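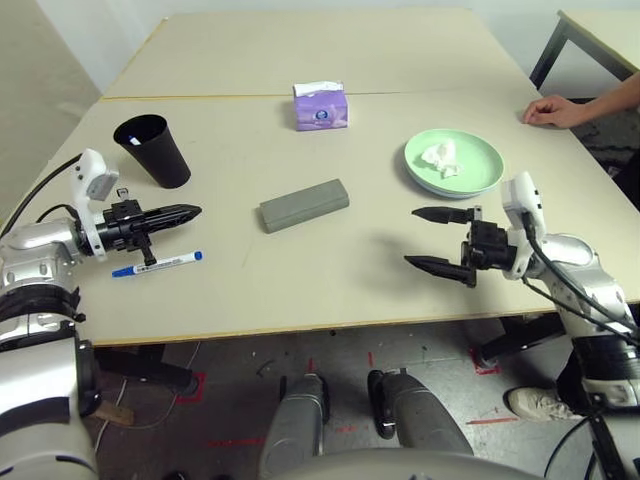
A two-armed robot at a practice table, with a cup, a marker, an eraser, a tissue box and a plate.

How Do You Teach a Robot to Tidy a Table?

A robot does not know what "tidy" means. It has motors, sensors and a computer, and each motor needs a number that tells it how far to turn. To pick up a marker, a robot arm may need hundreds of these numbers every second. Writing them all by hand would take a very long time, and the list would be wrong as soon as the marker rolled a little to one side.

For this reason, many engineers teach by showing. A person makes the robot do the task, the computer records everything, and the robot later uses the recordings to work out how to move by itself. The engineers' name for this is learning from demonstration. A demonstration is one complete showing of a task, from start to finish.

Two ways to show

The first way is by hand. The motors are set so that the arm moves easily when pushed. A person holds the arm near the wrist and guides it to the cup, closes the gripper, and guides it to the new place. Sensors in the joints measure every angle along the way. This works well for one arm. With two arms it is harder, as the teacher needs both hands for guiding and may also block the robot's cameras.

The second way is by remote control. Engineers call it teleoperation. "Tele" comes from a Greek word meaning "far," although the teacher is often in the same room. The teacher moves a pair of controllers, or two smaller arms with the same joints as the robot. When the teacher's left hand moves forward, the robot's left arm moves forward. When the teacher squeezes, the gripper closes.

What gets recorded

Three kinds of information are saved together:

Pictures. Cameras on the robot look at the table many times each second.

Joint angles. Each joint reports how far it is bent.

Commands. The computer stores what the teacher asked the robot to do.

All of these must carry the same clock time. If the pictures are late by even a small part of a second, the robot will learn to close its gripper too late or too early.

Why such ordinary objects?

Look again at the table. Each object is a different kind of problem for a gripper.

The black cup stands upright and gets narrower toward the bottom. A gripper that pushes it from the side near the top can tip it over.

The marker lies flat. The fingers must come down on both sides of it, and they must stop before they hit the table.

The eraser sits at a slight angle. The wrist has to turn to match it before the fingers close.

Tissue is the most difficult. It is soft, it changes shape when touched, and it weighs almost nothing, so the robot can hardly feel whether it has hold of it. The crumpled one on the green plate will never have quite the same shape twice.

Most of these objects would be easy for you. Your fingertips have many nerve endings and your hand has more than 20 joints. The grippers on this robot have two fingers each, which open and close like tongs.

How many times?

One demonstration is not enough. Marcelino Lacerda, who trains robots at the Moura workshop, recorded 700 demonstrations of one table-clearing task with a control program called Plilasus. He kept 327 of them. The others had a problem, such as a dropped object or a long pause while the teacher decided what to do next. A computer copies pauses too – if the teacher often stops to think above the cup, the robot may learn to stop there as well, for no purpose.

Between demonstrations the objects are moved to new places. A robot that has only seen the cup on the left may reach to the left even when the cup is on the right.

One recording at Moura lasts about 11 seconds for a single object, and longer when both arms have to work together.

Testing

After training, the teacher puts the controllers down and the robot tries the task alone. A person stays close to the stop button. If the robot fails in the same way several times, the teacher records more demonstrations of that exact part and trains it again.

Try it yourself

You need a partner, a blindfold, a plastic cup and 5 minutes.

1. Put the cup on a table. Your partner sits at the table and wears the blindfold.

2. Guide your partner's hand to the cup by holding the wrist gently. Do not speak.

3. Move the cup back to its starting place. Let your partner try it alone, still blindfolded.

4. Now move the cup a little to one side and let your partner try once more.

Write down what went wrong in step 4. Then repeat the activity with the cup in several different places, and compare.

Words to know

Gripper: the part at the end of a robot arm that holds things.

Joint: a place where an arm can bend or turn.

Teleoperation: controlling a machine from a distance.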